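Banance Short-Stay Cattery, Lornska
Room and Belongings Inspection Checklist, with Comments

Form reference: 901
Date of inspection: August 25, 2022
Inspected by: Montserrat Figueroa
Countersigned by: Aurelio Serrano
Area: Intake room and belongings table

Scope

This checklist covers the intake room, the belongings table, the owner's bag accepted with the animal, and any toys or bedding to be passed through to the pens. It does not cover the pens themselves, the outdoor run or the kitchen, each of which has its own form. Items are marked Satisfactory, Action or Not applicable. Any item marked Action must carry a comment and a name.

Section 1. Intake room

1.1 Inner door closes fully before outer door is opened. Satisfactory.

1.2 Door notice displayed at eye level and legible. Action. The notice has faded and the telephone extension shown on it is the old one. Replace with the January version. A. Serrano.

1.3 Window catches engaged. Satisfactory.

1.4 Floor free of trailing leads and loose matting. Satisfactory. The mat by the outer door has been trimmed as requested at the previous inspection.

1.5 Hand gel dispenser filled and working. Satisfactory.

1.6 Locker 42 opens and closes without force. Action. The hinge pin stands proud and could catch a sleeve. Locker to be taken out of use until the pin is replaced — a label has been fixed to the door. A. Serrano.

Section 2. Belongings table

2.1 Surface stable under load. Satisfactory.

2.2 Surface wiped with the approved cleaner between bookings. Satisfactory. Staff are reminded that the Brerix concentrate must be diluted before use on any surface where toys or food bowls are placed.

2.3 Intake tray and labels to hand. Satisfactory. Labels should be written before the owner leaves the building. Two sets were completed afterwards from memory during the period under review, and this practice is to stop.

Section 3. Owner's bag

3.1 Outer fabric free of tears, holes and worn patches. Satisfactory.

3.2 Zip runs to both ends and does not snag. Satisfactory.

3.3 Straps and loose ends secured. Action. See comment.

3.4 Bag emptied completely, including side pockets. Satisfactory.

3.5 Bag labelled with booking number. Satisfactory.
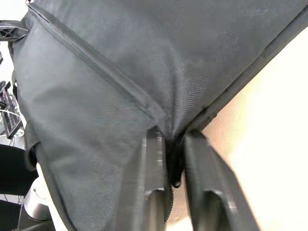 Comment on Section 3. Soft bags remain the most frequent source of queries at intake, and the guidance in the Andrade handbook is repeated for the benefit of new staff. A bag should be examined closed first and then open. With dark material of the present kind, the zip stands up in a long ridge between two large panels, and the corner where the zip seam comes close to the piped edge should be felt as well as looked at, as fabric drawn to a point can conceal a split in the stitching. Patches of a different weave are not to be recorded as damage unless the threads are broken. Straps and flaps are to be folded inwards and fastened before the bag is stored, so that no loop is left within reach of a paw. Where a strap cannot be fastened, the bag must go to the upper shelf and the fact must be noted on the booking sheet. Item 3.3 is marked Action on this ground. M. Figueroa.

Section 4. Toys

4.1 Each toy listed separately on the booking sheet. Satisfactory.

4.2 Small parts, including eyes, noses and bells, firmly attached. Satisfactory. The check is to be made by a firm pull between finger and thumb, once at intake and again before the toy is returned to the owner.

4.3 String, ribbon and cord. Action. Toys with a string tail are to be offered only while a member of staff is present in the pen. They are not to be left overnight. The wording on the booking sheet does not make this clear and should be amended. M. Figueroa.

4.4 Filling not exposed at any seam. Satisfactory.

4.5 Toys kept clear of the owner's bag while it is being packed. Action. Pale toys are easily seen against a dark bag, but they are also easily pushed under the base of it when the bag is moved. The table must be checked on all sides of the bag before it is lifted.

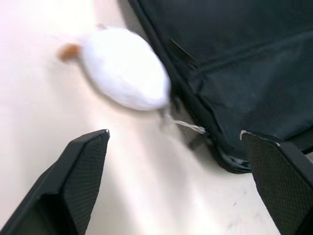 Item 4.5: White toy mouse with string tail, beside the dark bag on the table.

4.6 Catnip products stored in a closed tin. Not applicable.

Section 5. Bedding

5.1 Owner's blankets dry and free of pins or tags. Satisfactory.

5.2 Cattery blankets washed and stored by size. Satisfactory. The shelf order has been changed so that the large blankets are lowest. Staff have been told.

5.3 Heated pads tested and dated. Not applicable at this time of year. Pads are to be brought out and tested before the January bookings.

Section 6. Records

6.1 Booking sheets complete for the period. Action. One sheet lacks the owner's signature against the list of belongings. The owner has been asked to sign on collection.

6.2 Lost property book up to date. Satisfactory. Entries from before the present book was opened are held in the grey folder marked 2000 and need not be copied across.

6.3 Previous actions closed. Satisfactory, with the exception of the door notice (item 1.2), which has been carried forward.

General comments

The intake room is in good order. The actions under Sections 1 and 6 are minor and may be closed on the word of the person named. Those under Sections 3 and 4 concern daily practice and will be looked at again at the next inspection. Until the amended booking sheet is issued, staff should write "supervised only" by hand beside any toy with a string, ribbon or cord.

Queries on this form should be addressed to the duty desk — not to the inspecting officer directly.

Signed: M. Figueroa
Countersigned: A. Serrano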